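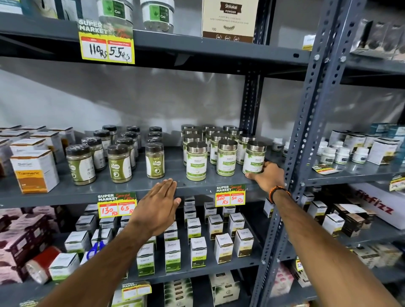

Fadime Bilgin wrote in after the last page to say that her dried mint had gone the color of straw by February, and could I please explain how a person is supposed to keep green things green. She dries it herself from two big pots by the back door, and she says it smelled wonderful when it went into the jar and like an old envelope when it came out. I felt for her, because I lost a whole summer's dill the same way once, and I had been so proud of that dill.

So this month it's all about keeping leaves and leaf powders, the dried mint and parsley and sage, and the powdered ones too, moringa and nettle and so on, which more of you seem to be stirring into your soups and smoothies these days.

Light first. I asked Fadime where the jar lived and she said on the windowsill over the sink, where it looked pretty. I'm sure it did! But sun will bleach a dried leaf faster than anything, so move it into a cupboard with a door. If you only have open shelves, hang a bit of cloth across the front, or slip a clean sock over the jar (I have done this for years and my daughter has stopped mentioning it).

Next is heat, and I'm afraid that means the shelf over the stove has to go. We all put our spices there, my mother did and I did too until we moved to the house on Lalley Road, where the cook before me had put the herb cupboard on the cold north wall beside the pantry. Everything in it lasted so much longer that I've never gone back.

Then damp, and damp is what turns powders into a brick. Don't shake the jar over a steaming pot. Spoon what you need into a saucer, well away from the stove, put the lid on again, and carry the saucer over. Make sure the spoon is bone dry. If a powder has gone a little lumpy but still smells right and shows no spots, you can push it through a tea strainer with the back of the spoon. If it smells musty, out it goes, and don't try to save it by toasting.

For leaves you've dried yourself, leave them whole as long as you can bear to. Crumble them into the pot when you cook. And test them before they go into the jar: a leaf should snap, and the stem should snap as well. If the stem bends, give it another night on the rack. I check a new jar each morning for 3 days, and if there's any fog on the inside of the glass I tip the lot out and dry it again.

A word on lids. Plain screw lids are fine if they close all the way, but wipe the rim before you close it, as a few crumbs in the threads will let the air in. Small jars are better than big ones, too. I buy a large bag once a year and split it up, one little jar for the kitchen and the rest in the dark of the hall closet.

Do write the month on a strip of masking tape and stick it on the bottom, where it won't get greasy. My own rule is 12 months for whole leaves and half that for powders once they're opened, though your nose is a better judge than my rule. Rub a pinch between your fingers. If you have to hunt for the smell, use it up in a big pot of beans, double the amount, and start fresh.

Fadime also asked whether old mint is good for anything. Tie it in a scrap of cotton and put it in with the winter blankets, or scatter it on the compost. I've also put it in a footbath in December, when there was hardly any scent left in it, and I enjoyed that footbath very much.

Next time, getting the onion smell out of a wooden board, which three of you have asked for now.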